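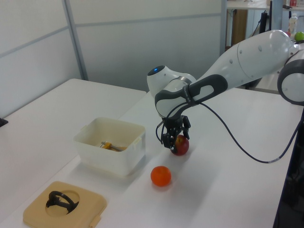 6. Gripper fault: fingers stay closed after a grip

Applies to the Bedance cell, table 2. Replaces the March version of this section. Last change 2026-07-14, Fadi Salameh.

6.1 What the fault looks like

Fingers close on the item, all fine. Then the open command goes out and nothing moves. Pendant shows code 1007, "grip release not confirmed". Arm holds position. Cestik program sits in waiting and will try the release again after 30 seconds unless you stop it first.

Happened to us mostly with fruit, the apple more than the orange. Once with the lid off a storage box. Item doesn't seem to matter much, the cable does (see 6.4).

CAUTION: the retry is the dangerous bit. Fingers can spring open, or the arm can lift with the item still in them. Keep hands out until step 3 is done. A blue light on the wrist does NOT mean safe. Power is on, that's all it tells you.

6.2 Getting the item out

1. Press Pause on the pendant. Not Home. Home drags the item across the table and into whatever is next to it.
2. Write down the code. It clears itself when you stop the program.
3. Press the emergency stop. Wait for the click from the controller.
4. Look at how the item is sitting. If it rests on the table, leave it there and go to step 5. If it is held in the air, slide a folded cloth underneath.
5. Put the release key in the side of the gripper and turn it anticlockwise, slowly. You'll feel it go stiff, then give.
6. Take the item out sideways. Don't pull down.
7. Turn the key back to the mark and take it out. The gripper will not calibrate with the key left in and the message you get for that is no help at all.

Note: key lives on the hook by the controller. If it's gone, stop there and ring the Bråten workshop. No screwdrivers. We have already bought one new finger set because of a screwdriver.

6.3 Restarting

1. Clear the table under the gripper. Boxes and trays can stay if they are outside the arm's path.
2. Release the emergency stop, then Reset.
3. Jog the arm straight up by hand control, slow speed only. Check that the cable follows freely and doesnt snag on a box rim.
4. Run Gripper > Calibrate. Fingers should open all the way, close all the way, open again.
5. Run the empty cycle 3 times with nothing on the table.
6. Put one item back and run a single pick. Stand at the pendant for this one, thumb on Pause.

If 1007 comes back at any point in steps 4 to 6, don't clear it again. Go to 6.4.

6.4 Checking the cable

The usual cause. The black cable from the wrist gets a tug every time the arm reaches out to the middle of the table. After enough of that the plug works loose and the "open" signal drops out, while "close" still gets through.

1. Emergency stop on. Controller off at the wall.
2. Follow the cable with your fingers from the wrist down to the table. Feel for flat spots or a kink.
3. Undo the plug collar, look at the pins. A bent pin means a new cable, no straightening.
4. Push the plug fully home and tighten the collar by hand.
5. Leave enough slack for the wrist to turn 90 degrees each way. Too tight and you will be back here by Friday. Too loose and the loop catches on things standing on the table.
6. Power on, then do all of 6.3 again from step 2.

Spare cables: Cundadska kit, second drawer. Sign the sheet if you take the last one.

6.5 When to stop trying

- Same code again after a new cable.
- Fingers open but not evenly.
- Grinding noise, or a hot smell at the wrist.
- Arm moved during 6.2 after the emergency stop was pressed. Lock the controller switch and tag it. Ring straight away, don't email.

Have ready when you ring: the code, what was being gripped, wether the item was on the table or in the air, and the speed setting. For grip force settings see section 7, don't change them to get round this fault.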